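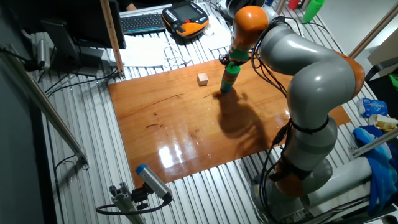
Benaria Party Games Collection

Welcome, and thank you for stopping by! Benaria is a set of 300 written-out party and parlor games, gathered from family notebooks, summer camp binders and a good many long phone calls with people's aunts. Every game is in its own text file, in plain English, with the rules, the number of players, what you need to have in the house, and (where we could find out) where the person who gave it to us learned it.

We started this because Noémi Győri had a shoebox of her grandmother's index cards and wanted them typed up before the pencil faded any further. Then Imre Vincze heard about the shoebox and brought over a notebook of his own, and things grew from there.

What's in the folder

games/ holds the game files, one per game. The file name is the title in lowercase with dashes, so "Pass the Thimble" is pass-the-thimble.txt. If a game goes by several names we picked the one the giver used and listed the others inside.

index.csv is a table of everything, with columns for title, players_min, players_max, age_from, indoors, supplies and giver. Open it in any spreadsheet program. Watch out for the supplies column, where items are separated by semicolons. Commas got us into terrible trouble in the first release.

variants/ is for games that came to us in more than one version. Gosby alone has 7 of them, and the people who play each one are quite sure theirs is correct. We have kept them all and taken no side.

How the files are written

The first line is the title. After a blank line come the supplies, then the rules, then a section called Notes. We kept the givers' own wording wherever it could be followed, and so some files are chattier than others. Viera Gajdoš went through the translated ones and fixed the places where a rhyme had turned into nonsense, though a few rhymes simply refuse to work in English and are given in the original too.

Ages are the giver's opinion. Please use your own judgment, especially with anything that calls for candles, and skip the small-button games if there are toddlers underfoot.

Known gaps

Card games are thin, and singing games have words but no tunes yet. Soriano is missing its scoring rules, which Nisha Kandpal is still trying to get out of a cousin. In 2 files the supplies line says "the usual," and we would dearly love to know what the usual was.

Adding a game

Copy template.txt, fill it in, and send it along. Don't worry about spelling! Fadime Sezer reads new games every August, and she likes to try each one at a real table before it goes in, so it may be a little while before you see yours.

You may copy, print and share everything here for free, as long as you leave the givers' names in place.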